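3.2 Rules for the state of the workspace

The protocol used at the Parnthorpe and Gromunach sites was written by Raluca Sandu and revised after 44 trial sessions. It divides the surroundings of the arm in two zones. The inner zone is the tabletop, where only the arm and the cloth to be handled may be present. The outer zone is the floor and the furniture near the table, for which the first version gave no rule at all.

In our opinion this omission was a mistake. Operators kept the inner zone in good order, but the outer zone was left to personal habit, and two sites following the same text could look very different. Figure 4 shows both zones during towel handling.

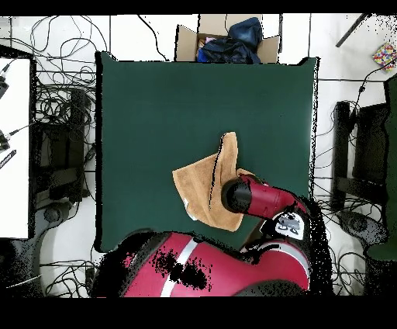 Figure 4. Red arm with its end resting on a crumpled towel on the green tabletop. Black cables lie on the tiled floor on both sides; an open box with dark blue fabric items stands beyond the far edge.

The revised protocol therefore adds nine rules for the outer zone. The most important concern cables, which must be fixed to the floor or led along the furniture wherever a person has to walk. Chairs are to be moved away from the table before the motors are enabled. Cloth items waiting for their turn may stay near the table — in a closed or open box, as the site prefers — but never within reach of the arm.

We do not claim that these rules replace a risk assessment. They describe a minimum that one operator can check alone in roughly 2 minutes, and a site may add stricter rules where its room requires them.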